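4.2 Laundry and linen handling aboard the Orer charter boats

Of all the parts of charter work that we asked crews to talk us through, the care of clothes and linen was the one they warmed to most slowly and then could hardly be stopped from discussing. Engines, anchorages and menus come up in the first few minutes of any conversation on a motor yacht. Laundry comes up later, usually over a second cup of tea, and once it has come up it tends to stay on the table for the rest of the afternoon. We have given it a section of its own for that reason, and also because the crews' working hours, as set out in Section 3, are so plainly shaped by it.

The 4 boats in the study all ran week-long charters out of Tirkevport, turning round between guests in a single working day. On every one of them the laundry was a narrow space forward of the crew mess, with one washer, one dryer and whatever folding surface the builder had managed to fit in. The boats were of quite different ages, and we had rather expected the newer ones to be better off in this respect. They were not, or at any rate their crews did not think so. The newest of them, Hasiline, had lost part of her laundry counter to a wine cooler during her last refit, and her stewardesses spoke of that counter much as other people speak of a much-loved garden that has been built over.

Three sorts of item pass through this small space. Bed linen and towels make up by far the greatest bulk, and are dealt with in a fairly steady rhythm which hardly changes from one charter to the next. Crew uniforms come second, and are generally washed at night when the generator is lightly loaded and the guests are ashore or asleep. Guest clothing is the smallest group by weight and the one that takes up the most attention for each piece handled. A bath towel can be folded by anyone who has been shown once. A guest's own shirt has to be looked at, turned out, checked for a care label, checked again for sun cream and salt, and then folded to suit the drawer or the suitcase it is going back into.

We asked the crews to keep a simple diary of this work through one full season, writing down when they began a folding session, when they left it and what had called them away. The diaries were kept with more patience than we had any right to expect, and they filled up with remarks in the margin which have been at least as useful to us as the times themselves. What comes through most clearly is how seldom a session was finished in one go. A stewardess would go down after breakfast service meaning to clear the dryer, and would be called up for the tender, for a spilt drink, for a child who wanted her snorkel, and would come back to find that the pile had cooled and creased and would now need the iron after all.

The crews had found their own ways round this, and it is worth setting some of them down, for they are passed from boat to boat by word of mouth and we have not seen them written up elsewhere. On two of the boats, shirts were always laid out and smoothed before any towel was touched, however large the heap of towels, on the sensible ground that a towel forgives being left. On another, the crew kept a plain light-coloured cloth to spread over whatever surface was free – a saloon table, a spare bunk, once the lid of the chest freezer – so that guest clothing never had to come into contact with anything that might mark it. The fourth crew folded nearly everything in the crew mess between meals, sitting down, and told us very cheerfully that they would give up the microwave before they gave up that table.

Shore laundries were used less than we had supposed. Tirkevport has one that will collect from the quay, and the crews had nothing but kind words for it, but the van comes at a time of day when most of the boats are still out at anchor. At Tôn, where the boats commonly spend the middle of the week, there is a pontoon with water and power but no laundry within walking distance. The season therefore tends to run on the boat's own machines, with the shore service held back for the turnaround day, when every sheet on board comes off at once and even the most cheerful crew is glad of the help. 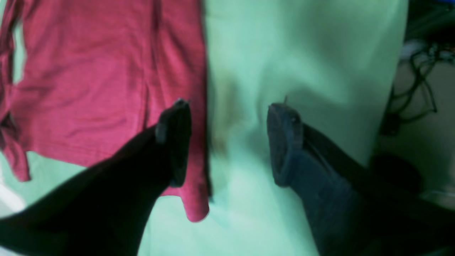
Figure 3. Red long-sleeved shirt laid flat on a pale mint-green cloth.

Water was the other great limit. A boat lying at anchor makes her own, and the watermaker has to serve the galley, the showers, the deck wash and the laundry in turn. The chief stewardess and the engineer on each boat had come to some arrangement over this, sometimes pinned up by the machine and sometimes simply understood, and the arrangement nearly always put the guests' showers first and the washing machine last. In a hot, still week, when everyone showers twice and the decks are salty by noon, the laundry may not get its turn until late in the evening. Several of the diary entries made after midnight can be traced to evenings of this kind, and the handwriting in them is noticeably less tidy.

It would be easy to read all this as a complaint, and we should like to be fair to the crews by saying that they did not offer it as one. They were proud of the work, and most could tell us exactly how they liked a collar to sit. What they did ask for, on all the boats, was a little more flat surface and somewhere to leave a half-finished pile where it would not be sat upon, leaned on or slid off by the wake of a passing ferry. A hinged shelf with a raised edge was mentioned often enough that we took it up with the yard that carries out the winter work, and a trial shelf was fitted aboard Hasiline in January, in time for the spring charters.

The diaries from those charters are still being typed up, and we give only the first of them in the appendix. The galley, which shares a bulkhead and a good deal of its power supply with the laundry, is taken up in Section 4.3.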